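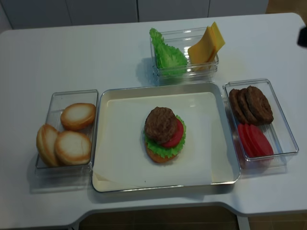 Fig. 4. Burger task, mid-stack. Bun, lettuce, tomato, patty placed. Cheese and top bun still to go.

4. Task state checker: set-up

Applies to Kimero 2 and up. If you're still on the old Prendeck tool, stop and migrate first (section 2).

The checker looks at the fixed camera view and tells the planner which step the stack is on. It does not move anything. Planner does that.

4.1 Before you start

Camera calibrated, section 3 done. Table cleared of anything not in the task. Containers where they'll stay for the whole run: buns left, lettuce and cheese at the back, patties and tomato right, tray in the center.

4.2 Define the regions

1. Open Wasar, load your camera profile, hit Freeze.
2. Draw one region per container. Go a bit outside the walls. Lettuce and cheese stick up past the rim of the back box, so make that region taller or the tops get clipped.
3. Draw the tray region last. Stay inside the rim. The highlights on the metal edge get picked up as objects otherwise.
4. Name them: left, back, right, tray. Lower case. The planner config is case sensitive and wont warn you.
5. Save. Unfreeze.

Note: clear boxes give reflections. If you see double detections in back, raise merge_overlap one notch at a time. Don't go straight to max, it will merge the lettuce with the cheese.

4.3 Define the stack order

1. Tasks > New > Ordered stack.
2. Enter layers bottom to top. Ours for Fig. 4:
bun_bottom
lettuce
tomato
patty
cheese
bun_top
3. Tick "allow partial cover" for tomato. Patty sits on top of it and leans, so only the right side of the tomato shows. Without the tick the checker drops back to step 2 and the planner goes to fetch another tomato.
4. Leave "strict centering" off. Lean is fine up to the limit in the task file.
5. Save and export to the planner folder.

CAUTION: arm must be parked outside the camera view before you press Check. An arm over the tray gives a false state, and the planner acts on it.

4.4 Test it

1. Park arm. Press Check.
2. For a tray like Fig. 4 you want:
state: 4 of 6
next: cheese
source: back
3. If state is 3, patty was missed. Dark texture, usually exposure. Bring it up and check again.
4. If next says bun_top, your layer list is out of order. Back to 4.3.
5. Take the patty off by hand, Check again. State should drop to 3. Put it back.
6. Only now enable auto-advance.

Note: buns in the left box can lie flat or lean on the wall. Both poses are in the stock model (2,553 labeled crops, Margaritis set). Your own parts need your own crops, see section 6.

4.5 Known problems

Patties on edge, leaning on each other. Segmentation sometimes gives one long blob. Set split_touching to on for region right only. Turning it on everywhere breaks the tomato stack into slivers.

Timeout. Default is 3,000 ms per check. If you hit it, shrink the regions before you touch the timeout.

State flickers between two values. Shadows, nearly always. Fix the lights, then refreeze and redraw.

Region file reverts after restart. Known bug, Digby Ellery has it. Workaround: save twice.

Questions on the layer list format to Guilan Peng. Attach the exported task file and the check log, both please, not a screenshot of teh log.

Next: section 5, grasp offsets.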